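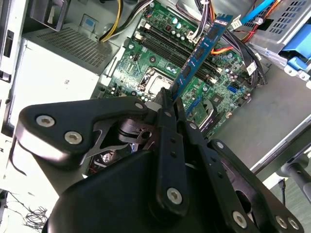 I'm looking for a few people to come and help with a robot arm I'm building in a shared workshop, and I'd love it if at least one of you knew your way around the inside of an old desktop computer. The arm is called River (long story, involves a flooded shed) and the job I've set it is putting memory back into tired PCs, the sort of thing our reuse bench does by hand every week. Getting a blue memory stick lined up over a row of black slots, with the gripper pinching it and power cables coming in from above, is a fiddlier business than I had in mind when I started, and I've reached the point where one pair of hands and one pair of eyes won't do.

So, a call for helpers! Read on if you're curious, and if you get to the end and still like the sound of it, drop me a line.

Where it happens

The workshop is Menen, the shared space behind the old tile showroom. You may know it for the bike nights. I have the long bench at the back, near the roller door, and it's mine on Sunday afternoons and whenever else I can talk my way in. There's a kettle, a decent heater, and a toilet that works if you hold the handle down. Step-free entry is through the side gate, so let me know if you need it and I'll have it unlocked before you get there.

You don't have to be a Menen member to take part. I've cleared that already. You'll need to do the safety walk-through on your first visit, which takes as long as a cup of tea, and sign the book.

What the project is

I've been calling the whole thing Valdebenito, after the street where I first tried to build one of these in a garage. That one never picked up anything heavier than a sock. The new one is a proper little arm with a pinching gripper, all matte black plates and linkages, and a small camera at the wrist so I can see what it's up to close in. The arm itself came second-hand and in pieces. The control box is my own work, which you'll be able to tell from the colour of the wiring (I ran out of red halfway).

At the moment I steer it by hand with a pair of old game controllers and save every attempt. The plan is to collect enough good attempts that the arm can start to learn the move on its own. I've got 141 saved so far. Of those I'd call 65 good, and the rest range from a bit crooked to me swearing at the monitor. A lot of them look the same as well, my hand going the same way into the same board, and I'd like other people's habits in there before I go any further.

I'm not a professional. I drive a delivery van during the week and I learned most of this off forums and from breaking things. If you're after a slick lab with a budget, I'm sorry, there's a biscuit tin with some money in it and I know exactly how much.

Who I'm after

Steerers. This is the big one. You sit at the bench with a controller in each hand and bring memory sticks down into the slots, over and over, while I save the attempts. No experience needed at all. People who knit, or game, or ice cakes for a living have patient hands and I'd be thrilled to have you, but I'd be just as happy with someone who's never touched a controller. Left-handers very welcome — I have none so far.

Someone for the computer side. I can tell a memory slot from a power plug but I'm slow, and I'd like a person who can look at a donated machine and tell me quickly if it's worth putting under the arm. You'd also be the one to stop me when I'm about to press too hard on somebody's motherboard. If you've done repairs, even just for your family, that counts.

Someone who can tighten things properly. The gripper linkage is held together with hex-socket screws and I'd like a regular check on all of them, with a written note of what was done. A bike mechanic would be perfect. So would anybody who enjoys a labelled drawer.

A patient coder, if there's one out there. The recording software is a pile of Python I've been adding to since March and it has opinions. I'd like the attempts sorted by board and by person, and a simple way of marking the ones that went well. You could do most of this from home, though I'd want you at the bench once or twice so you've seen what it is you're sorting.

I don't mind at all if you fit two of these or none of them exactly. Write anyway and tell me what you like doing.

How much time

A steering session runs for 42 minutes, then we stop. I picked that number by trying it on myself and noticing when I got sloppy. You can do one session and head off, or have a break and do a second. Two in an afternoon is the limit, your thumbs will thank me. I'd like around 8 people on the list so nobody has to come every week, and if you can only make it once that's still a real help.

The other three roles are looser. An hour here and there, whenever suits, and we can sort it out over messages.

What you get

Right, money. There isn't a wage in this, and I want to be clear about that before anyone catches two buses to get here. I can pay your fares, and Merkano (the café on the corner, lovely people, very strong coffee) has given me a stack of lunch vouchers, so anybody who comes for a session gets one. They're good for anything on the board except the cakes in the fridge.

Beyond that, you get time on a robot arm, which is great fun once you've stopped being scared of it. You get your name in the project notes if you'd like it there. You get a copy of your own saved attempts to take home. And if you want to learn how the gripper goes together, or how to take a PC apart and put it back, I'll happily stay late and show you what I know. Once I've got enough attempts for a first go at letting River do it alone, everyone on the list gets invited to watch, and I'll bring a slab of something cold.

A few practical bits

Please wear closed shoes and tie long hair back. Rings and bracelets come off before you handle any boards, and there's a wrist strap for static that you clip on whenever your hands are going in the case. Hands stay out of the case while the arm is powered. There's a big stop button at each end of the bench and I'll ask you to press both on your first day so you know how they feel.

The wrist camera looks down into the work, so it may pick up hands if they're in the way. It doesn't record sound. If you'd prefer not to have your hands in any saved attempt, tell me and I'll delete those ones.

Under-16s are welcome with a parent or carer, and the parent has to stay. I've had one keen kid ask already and I'm fairly sure they'll be better at it than me.

Old computers wanted too

While I've got your attention: if you have a dead or dusty desktop at home, I'd love it for practice. It doesn't need to start. I'm mainly after ones with the memory slots intact, the more different boards the better. Take your hard drive out first and keep it, or ask me and we'll do it together at the bench so you can walk away with it in your pocket. No laptops please, I've nowhere to put them and the arm can't get in there anyway. Monitors I can't take either, sorry, the rack's full.

How to put your hand up

Send a message through the Menen noticeboard page with River in the subject line. Tell me which role you fancy, which hand you write with if you're keen to steer, and whether afternoons or evenings suit you better. No résumé, please, I wouldn't know what to do with one. I read messages after work, usually by nine at night, and I'll write back to everyone even if it takes me a few days. If you'd like a look before you decide, come by the back bench any Sunday after two and knock loudly on the roller door, the heater makes a racket.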